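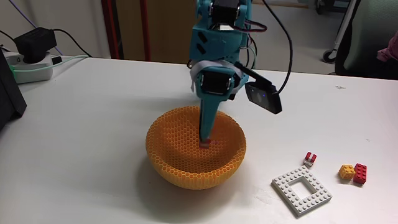 3.2 Cell setup and upkeep

Figure 2. Jutcombe arm at the bowl, wrist camera mounted, bricks to the right.

The arm is teal plastic with the servo motors left exposed. We kept it that way on purpose, a swap takes one screwdriver. Wrist servo sits right above the gripper finger. Band of tape or wrap just over it, whitish-gray, replaced when the edge starts to lift. Camera on a black bracket off the wrist, its cable left in a wide loop so the wrist can turn without pulling on the plug. An earlier, shorter cable failed after 153 cycles (connector, not the wire).

Bowl is the place target for all brick tasks. Honeycomb wall, orange. Position is not fixed to the table; the operator resets it by eye before each block of 20 trials. This adds error, see Section 5.

Checks at start of session, done by D. Pillay or T. Hà:
- bracket screws, by hand
- servo horn play, wrist and the one above it
- loose wires at the side brackets, tuck back if they stick out far
- camera view against the saved reference, re-calibrate if off

Wrist servo was replaced twice, both times for gear wear. After the second swap zero offset was wrong for 28 trials before anyone noticed, these are droped from Table 3. Offset is now rewritten from the Truvham script every time the housing is opened. Total kept trials: 365. No repairs to the upper joint so far, though it does get noisy in long sessions and we have not looked into why.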